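2023-12-22
By the Stillura study group

4.2 Session length and undo use

We looked at how people play Protivside, a free patience game for phones, when the undo button has a limit. The log of August holds 590 finished deals from 192 players. In the first version the player could take back any number of moves. In the second version only 12 moves could be taken back in one deal.

Players with the limit made longer pauses before they moved a card from the reserve row. They also gave up the deal earlier, mostly when two kings were blocked. We did not find a clear difference between new players and those who already knew the game Lukent, which has similar rules. The longest deal in the log took 324 moves and was not won.

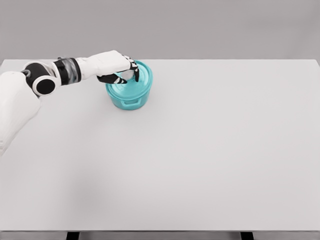 Department of Interactive Media, Morrison College
Figure 3. Rendered view of a robotic hand on the lid of a teal pot.

The hint button was left out of this comparison. Its use was very uneven, and a few players pressed it after almost every move. We return to these players in Section 5.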